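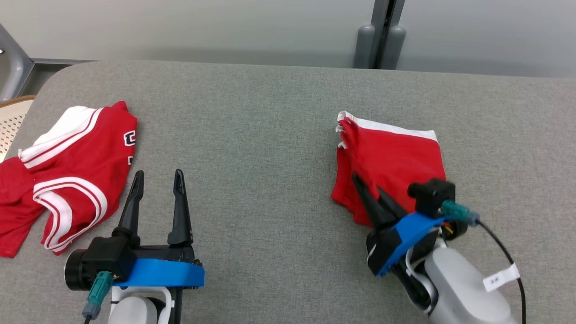

Fig. 4.1 Red jersey and shorts with white trim, on a covered table

4 Washing printed sportswear and team kit

This section covers the preparation, washing and drying of jerseys, shorts and training tops with printed or bonded lettering in the Bavus washing machine. It assumes that the machine has been levelled and connected as described in section 2, and that the first empty cycle has been run. For wool, down and waterproof outerwear, see section 5.

Last updated: 2/16/16

4.1 Before the first wash

New kit in strong colours releases dye during the first few washes. Red, navy and black are the worst. White trim on the same garment can take up this dye and will not return to white.

1. Read the care label in each garment. If the label and this manual disagree, follow the label.
2. Wet a white cloth and press it against an inside seam for one minute. If colour transfers to the cloth, wash the garment alone at 20 °C until it no longer does so.
3. Cut loose threads with scissors. Do not pull them.
4. Leave new lettering for at least two days after it has been applied before washing. Kit printed by Engebretsen is supplied with the date of printing on the bag.

Note: A colour-catching sheet may be used in the drum. It reduces transfer between garments but does little for trim sewn directly on to a strong colour.

4.2 Sorting

Sort by colour first and by fabric second. Polyester shirts and shorts may be washed together if their colours match. Cotton socks should go in a separate load, as they shed lint which clings to polyester and is hard to remove from mesh panels.

Heavily soiled items should be kept apart from lightly soiled ones. Grass and clay are treated as heavy soiling, sweat alone as light.

Close all zips and hook-and-loop fastenings. An open hook strip will pull threads in any knitted fabric it touches, and the damage is usually found only when the load is taken out.

4.3 Treating stains

1. Let mud dry completely, then brush it off with a soft brush.
2. For grass, work a small amount of liquid detergent into the mark with the fingers. Leave for 50 minutes. Do not allow it to dry out.
3. For blood, rinse from the back of the fabric with cold water. Warm water fixes the stain.
4. For liniment or other oily products, blot with paper, apply washing-up liquid and rinse by hand. Repeat until the water no longer beads on the fabric.

CAUTION: Do not put garments treated with petrol, white spirit or any other solvent into the machine. Vapour can collect in the drum and ignite.

CAUTION: Do not apply stain remover to lettering or numbers. Most removers soften the adhesive.

4.4 Loading

1. Turn each garment inside out, including the sleeves. Lettering should be on the inside.
2. Tie the drawcords of shorts in a single loose knot.
3. Place each item in the drum separately. A folded or rolled garment will not rinse through.
4. Fill the drum to no more than half its height. Polyester weighs little when dry, so the load indicator on the Bavus reads low with this kind of fabric and should not be relied on.
5. Run a hand round the door seal before closing the door. Drawcord ends are often caught here and will cause a leak.

A full set of adult team kit will normally need two loads. With a single jersey, add one or two items of the same colour to help the drum balance. If the machine stops before the spin and shows the balance symbol, open the door, rearrange the load and select Spin only.

4.5 Detergent

Use a liquid detergent without bleach or optical brightener. Powder may leave white deposits on dark polyester when washed at low temperature.

Soft water: 50 ml
Hard water: 60 ml

Water in the Vestside district is soft, and machines delivered there are set for soft water before they leave the warehouse. To change this setting, see section 2.7.

Do not use fabric softener. It coats the fibres, reduces their ability to carry moisture away and shortens the life of bonded lettering. If softener has been used in the past, run two washes without it - one is seldom enough.

If odour remains after washing, add 200 ml of clear vinegar to the main compartment, without detergent, and run the Rinse programme. Follow with a normal wash. Never combine vinegar with bleach or with any product containing chlorine.

4.6 Selecting the programme

1. Turn the dial to Synthetics.
2. Press Temp until 30 is displayed. Use 40 for heavy soiling if the care label allows it.
3. Press Spin until 600 is displayed. Higher speeds leave creases which can only be removed by heat, and heat should be kept away from lettering.
4. Press Extra Rinse if anyone using the kit has sensitive skin.
5. Press Start. The door locks after a few seconds.

Note: The Quick programme is suitable for lightly soiled kit only. Its rinse is short and may leave detergent in waistbands and double seams.

CAUTION: The setting of 60 is intended for cotton towels and bedding. Do not use it for printed garments, even where the fabric itself would withstand it.

4.7 Drying

Take the load out as soon as the door unlocks. Wet lettering which is left folded against itself may stick, and will tear when pulled apart. If this has happened, soak the garment in cold water until the surfaces part on their own.

1. Shake each item once and turn it right side out.
2. Hang jerseys from the hem, or on a broad hanger. Hang shorts from the waistband.
3. Keep clear of direct sun. Red fades sooner than other colours.
4. Leave space between items so that air can pass.

The Drirnex rack may be used indoors. Lock both side arms before loading it and keep the rack at least 300 mm from any heater. Wet cotton should go on the lower rails.

Tumble drying is not advised. If it cannot be avoided, use the lowest heat, keep the garments inside out and remove them slightly damp.

4.8 Folding and storage

Fold only when fully dry. Lay the jersey face down on a flat surface, bring in both sides, then fold upwards from the hem so that the fold falls below the number. Fold shorts once lengthways and once across. Avoid placing a sharp fold through any lettering, and put a sheet of baking paper between printed surfaces if the kit is to be stored over the winter.

Do not store in sealed plastic. A cotton bag or an open shelf is suitable.

4.9 Ironing

Ironing is rarely needed. Where it is, use the lowest setting without steam, with the garment inside out and a thin cloth on top. Keep the iron away from lettering on both sides of the fabric.

4.10 Care of the machine after muddy loads

1. Wipe the door seal and the inside of the glass.
2. Pull out the detergent drawer and rinse it under the tap.
3. Clean the drain filter as described in section 7.3. After heavy clay, do this on the same day.
4. Leave the door ajar until the drum is dry.

During the playing season, run an empty cycle at 90 °C once a month. July is a convenient time to check the inlet hose and replace the filter gasket. Spare gaskets can be ordered from Valter Grønli at the Vestside service desk - quote the serial number on the inside of the door.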